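Hostex finger pads, 60 bucks the set. Short review, running between things.

Got them for the demo collection work at Tullstead, where we're trying to reproduce the Campos result. Wrist-view only policy, no outside camera, small demo set. Paper says the finger material barely matters if your demos are clean. Eusebio Garrido didn't buy it, neither did I, so we tested.

Setup: printed black fingers, same as before, pads on the inner faces. 850 demos with the old rubber, 1080 with these. Same policy code, same training settings, same table. Not a perfect comparison I know, the counts should match. Ran out of time.

Good stuff. Grip is even. Thin parts don't twist when the fingers close. Success on the small part pickup went up 19 points over the old rubber, wich is more than I expected from a strip of soft stuff. Most of it came from fewer drops, the approach looked the same.

Bad stuff. Adhesive is weak, one pad crept after a long session and we had to throw out a batch of demos. Cutting them to length is fiddly. Instructions useless.

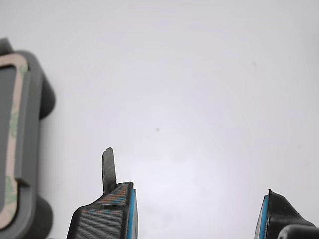

Also watch your color. The policy seems to lean on the pads as a visual cue. Swapped in a darker set to check and it got worse right away, closed early, missed to the left. So if you train with one color, stick to it at test time. Paper doesnt mention this at all.

Bonifacio Casado prefers the Jellberg ones, thicker, cost more. Haven't run those yet.

4 out of 5. Would buy again, with better glue.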